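Reprinting the donor receipts

June 2, 2025

The March mailing for Hutum went out on pre-perforated stock, 698 sheets, with the receipt as a tear-off at the bottom. The perforation sat 3 mm too low and cut through the last line of the return address. 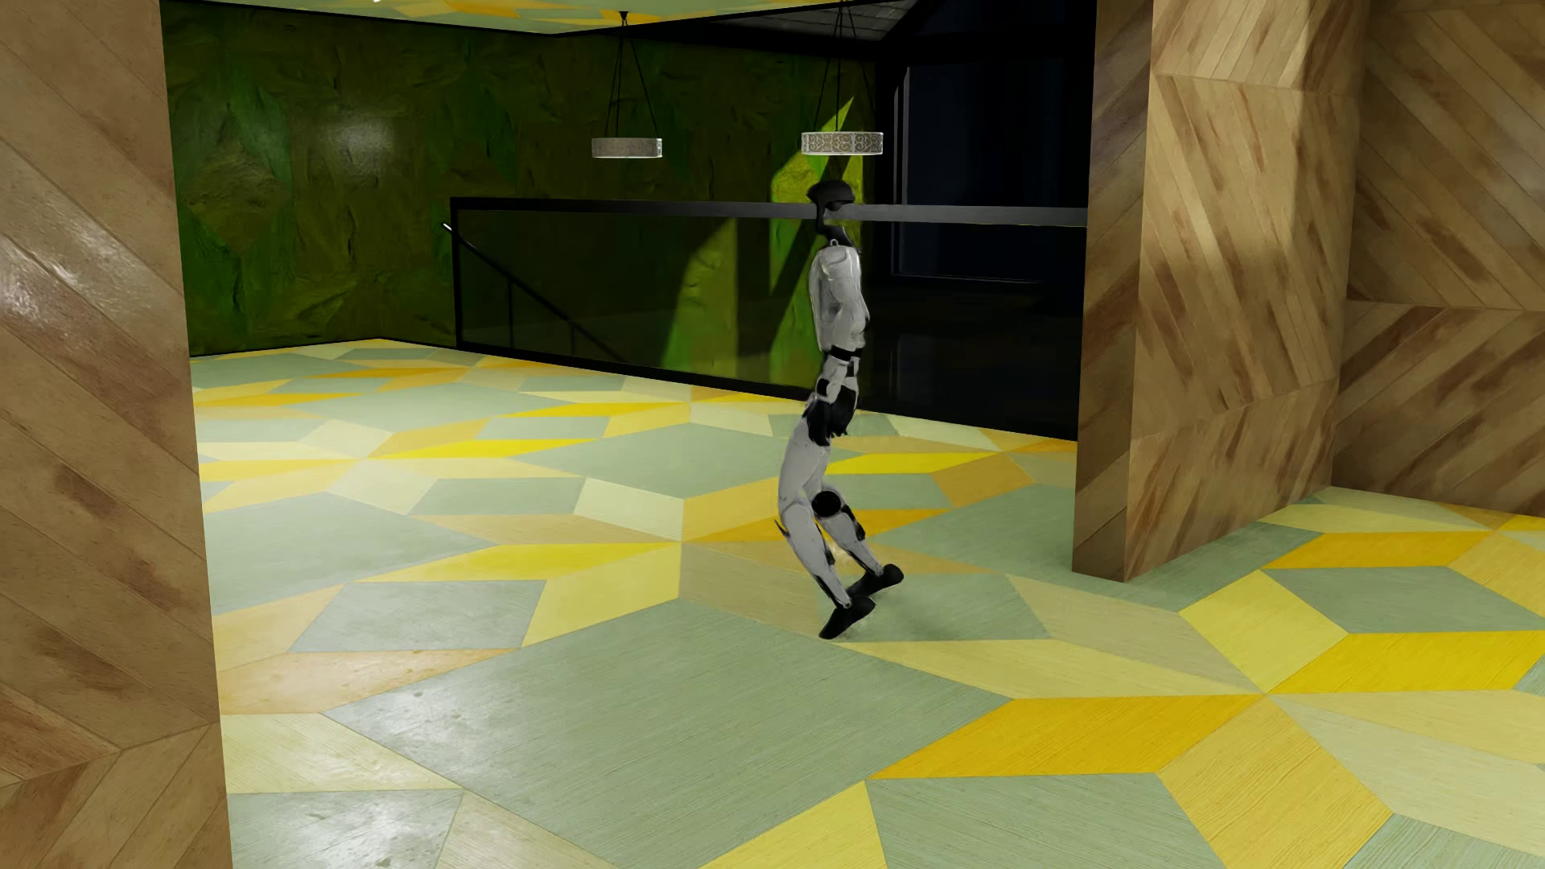

Humanoid robot, side view, on the patterned floor.

The template was at fault. Dultomik exports with its own margins, and the Odau driver adds a second set – turn one of them off. I now set the printer to zero and keep the offset in the file.

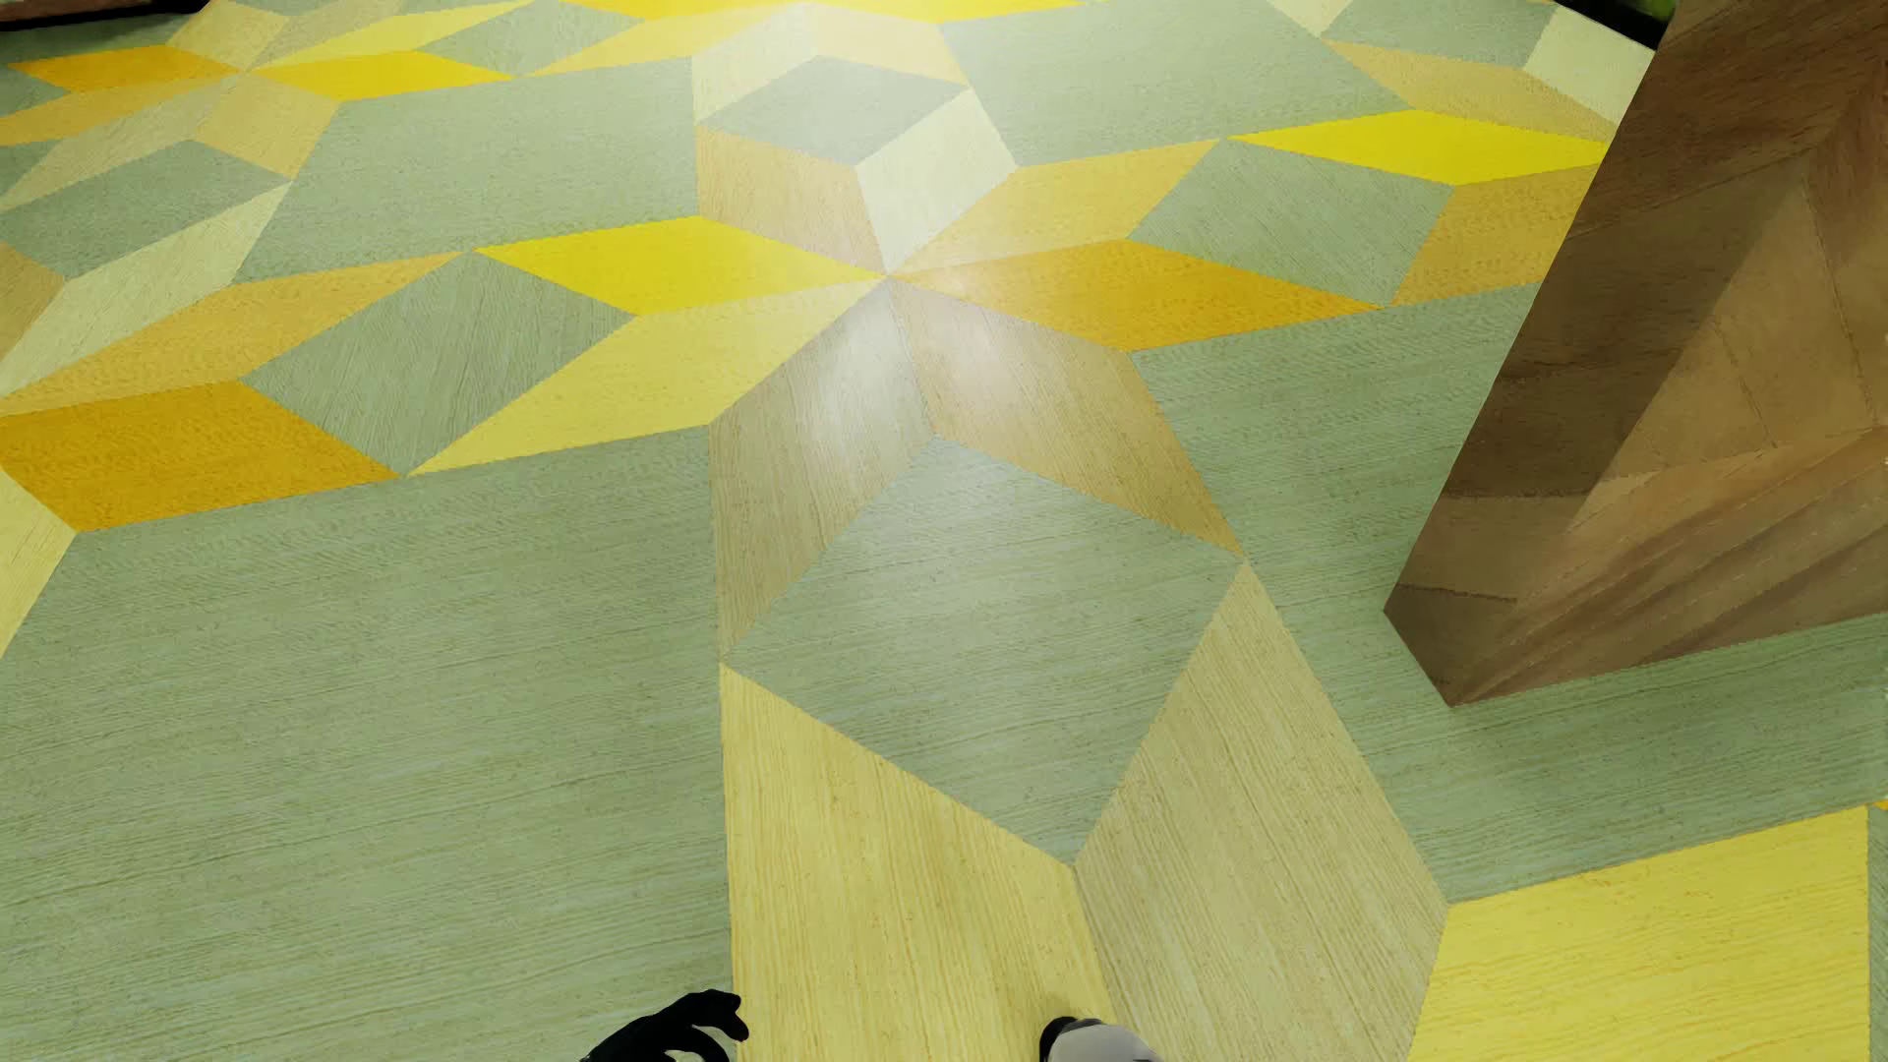 Eight-pointed stars in the floor, from above.

Run six test sheets before loading the tray. Noonan sells the same stock without the tear-off, so check the label on the box.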